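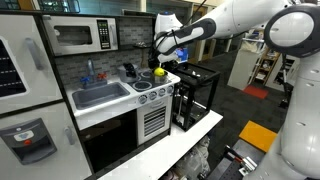
Nuwan Seneviratne

4. The summit claim reconsidered

The standard account of the first ascent of Khondokar rests on one witness, who was also its leader. Later writers repeat his times as if they had been checked. I can find no sign that they were. The club journal at Hasavport printed his report in full, and the newspapers copied the journal, so what looks like a wide body of evidence is a single source seen many times over.

The report has the party leaving the upper camp at 8 in the morning and climbing the last 800 meters by early afternoon, in fresh snow, with one rope of 100 feet between them. Dambrauskienė accepts this pace and calls it "brisk but ordinary for the period." I am less sure. The route profile given as Figure 2 in the previous section shows the steepest ground exactly where the leader claims to have moved fastest, and the other parties known to have used the ridge that decade all slowed down there.

The summit description is no more helpful. It mentions a view north to the Skurkness glacier, and supporters have treated this as close to proof. 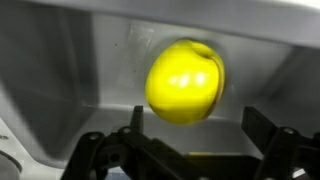

But the glacier can also be seen from the shoulder, well below the top, and the leader had sketched it from there the May before. A man who turned back at the shoulder could have written every word of that paragraph. The barometer reading is the one detail that might settle the question, and it survives only in a fair copy made after the return to Hasavport.

None of this shows that the climb was made up. Žydrūnas Dambrauskienė is right that rivals at the time had good reason to attack the claim and mostly left it alone. Their silence may mean they believed it, or that few of them cared about a minor peak. The Zastance papers, which run to 942 sheets and have been only partly sorted, include letters from the second man on the rope. Until those have been read, I would list the ascent as probable and leave the times out.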